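Workshop notebook — January, open day at Blackwood
Print this entry | E-mail this entry
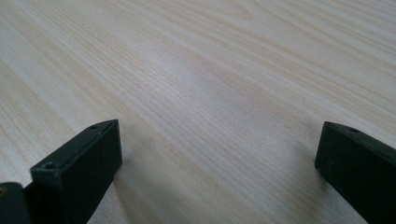 Hand gripper over the demo table, jaws open. Blackwood, front bay.

Notes typed up from the pocket book the same evening. Left in the order I wrote them.

Doors at 9:30. Gobnait Tierney and I had the front bay, Plokier had the big cell behind us, Tronico had the corner by the loading door with their conveyor. Coffee was on our side of the building, so we got traffic early whether people wanted robots or not.

What we showed: the hand-held gripper first, then the Plerkia arm running the same style of fingers. The order worked. Visitors who had squeezed the hand tool asked better questions at the arm. Last year we did it the other way and most of them stood back with their hands in their pockets.

Fingers. Dark green set, blunt square tips. They look black on the pale table unless light catches an edge, and two visitors asked if they were rubber. They are printed. We went without pads all day. The flat faces were fine on the wooden blocks and the cardboard cartons, poor on the glass jars. Gobnait wants pads for jars next time. I would sooner drop the jars from the demo.

Screw holes on top of the fingers got more attention than I expected. A man from a packaging shop wanted to know if he could bolt his own tips on. Told him yes, gave him the drawing. Need to check that the drawing on the shelf is the current one — I think the hole spacing changed in the fall.

Table. Good height, but the finish has a shine in the middle under the overhead lights. The arm's camera missed the white block twice when it was sitting in the bright patch. Moved the block toward the near edge and had no more misses. Bring the gray mat.

Log for the arm: 626 picks by closing. The counter rolls over at 1000 so there was no need to reset it. It stopped 3 times. First was the e-stop, a kid, fair enough. Second was a cable snagged on the table leg. Third I don't have a cause for. The controller gave a joint limit warning on a move it had done all morning. Saved the log to the shared drive under open day, somebody please look at it before the arm goes back on the pallet.

Speed was set low all day. One visitor said it looked slow and asked what it could do flat out. Gobnait ran it faster for him with the barrier closed and it threw a carton off the far side. Back to low after that.

Plokier's talk was at 11:00. Mostly about changeover time. Their cell swaps tooling without a person going in, and they ran it live twice. The second swap took longer and the speaker talked over it. Worth asking them how the tool seats. I could not see from where I was standing.

Tronico quoted 2000 for the small conveyor, without the sensor bar. Gobnait has the sheet. We would want the sensor bar.

Afternoon was quieter. A class came through after lunch and did a stacking contest with the hand gripper. Most of them closed the jaws too far from the block and pushed it over. The ones who lowered straight down before squeezing did well. That should go on the sign, in large letters.

To do:
- gray mat, tape, spare blocks in the demo crate
- tie the arm cable up off the floor
- check finger drawing against the printed set
- decide on pads or no jars
- third stop, see log
- call Tronico about the sensor bar price

Packed up at 4:15. One carton of blocks still at Blackwood, behind the coat rack. Gobnait is picking it up when she returns the key.

Contact the workshop | © Workshop notebook, entries by the bench staff | Back to top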